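Ravinder Gagnon
2021-10-27

1/ I promised some of you that I would write about moving my mother's things from her apartment in Ulelville to our house in Bridton. It is a long story, so I will make it a thread. Please excuse my English, I am slow but I try to be exact.

2/ My mother is 81. In July she decided that she wanted to live near us. She decided it on a Sunday at lunch, between the soup and the meat, and she didn't want to discuss it more. My wife and I had almost 100 days to prepare. It sounds like a lot.

3/ The apartment has three rooms and a storage room in the cellar. She has lived there since I was a boy. I believed I knew everything that was inside. I did not.

4/ First mistake: I started with the photographs. Don't start with the photographs. I sat on the floor for a whole Saturday and in the evening I had filled one shoebox, and I had a pain in my neck.

5/ A neighbor, Domnica Olteanu, gave me better advice. She moved her own father two years ago. She told me to begin with the cellar, where nothing has a face. Old paint, jars, a broken sled. You learn to decide on things which don't hurt.

6/ So we did the cellar. There were 138 empty jam jars. I know the number, my mother asked me to count them before she would agree to give any away. She kept 6.

7/ After the cellar came the kitchen, and after the kitchen came all the small things that have no room of their own. For me this was the hardest category. A drawer with furniture you can understand. A drawer with string, buttons and one glove, what is this drawer for?

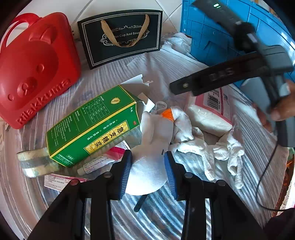
8/ My rule for small things became: every thing is touched one time. You take it, you say where it goes, you put it there. If you put it back on the pile "for later", you have only made a smaller pile next to the big pile.

9/ I broke this rule many times. My daughter did not. She is eleven and she was very strict with both me and her grandmother. I recommend to have one strict person in the team.

10/ We had four destinations: moves with Grandma, goes to family, goes to the charity shop, goes away. In the beginning there was also a fifth one, "we will see". After one week "we will see" was bigger than the other four together, so we closed it.

11/ About labels. I wrote on the boxes "kitchen 1", "kitchen 2" and so on. This was my second mistake. In the new place you don't look for kitchen 2, you look for the coffee pot. Write the three most important things on the side of the box. The side – not the top. The top is always under another box.

12/ Cardboard or plastic? I asked in the moving group and the opinions were strong. Gilberto Palomino, who has moved seven times for his work, uses only hard crates now. Cardboard was free for us from the supermarket, but two boxes opened at the bottom on the stairs, and one of them had the soup plates.

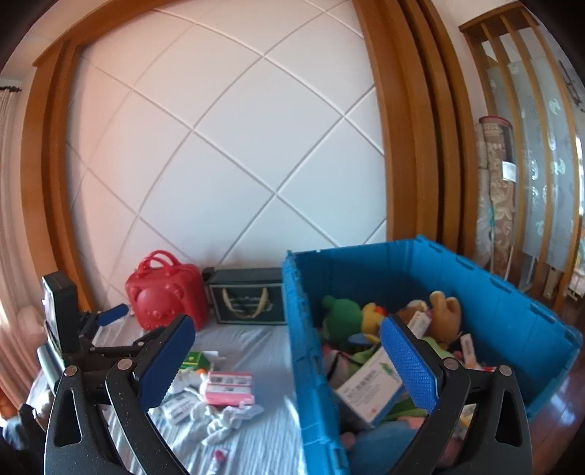

13/ The plates: four survived. My mother was calmer than I was. She said they were from her sister-in-law and looked almost pleased.

14/ Weight is another thing I misjudged. I filled a big box with books, because it was a big box and they were books. It could not be lifted by any human. Books go in the smallest boxes and the pillows go in the large ones. I have a university degree and I learned this at 52.

15/ We hired Paquette for the furniture. The price was 2000 for both apartments' stairs, the truck and three men. I had a cheaper offer, but the cheaper company didn't want to come and look before. Paquette came, looked at the wardrobe, looked at the stairs, and said the wardrobe must be taken apart. They were right.

16/ If you have old furniture, put the screws in a bag and tie the bag to the piece where they belong. Not in a special box for screws. We made a special box for screws. We found it yesterday, under the bed, which was standing without two of its screws.

17/ Some people asked how my mother took it all. Better in the mornings. In the afternoons she was tired and then every object had a long story, and after the story it could not be given away. So we decided things until lunch, and after lunch we only wrapped and carried.

18/ There was one bad day. I gave away a lamp which I thought was broken and ugly. It was broken and ugly, and my father had bought it with his first salary. I drove back to the charity shop the same evening and it was closed. In the morning I was there before they opened, and I got it.

19/ The lamp now stands in her new room. It still does not work. I ordered a new socket for it from Ekia and I will try on the weekend.

20/ Things I would do the same: begin in the cellar, decide before lunch, hire the people who come and look. Also sandwiches. Make more than you think, everybody who carries a box wants one.

21/ Things I would change: the labels, the books, the screws. And I would ask about every lamp.

22/ Panagiotis Kelmendi asked under my last post if the shoebox of photographs arrived. It did, and we have not opened it yet. My mother says we do it at Christmas, all together, and she will tell who is who.

23/ If somebody near Bridton needs jam jars, please write to me. She changed her mind about the 6.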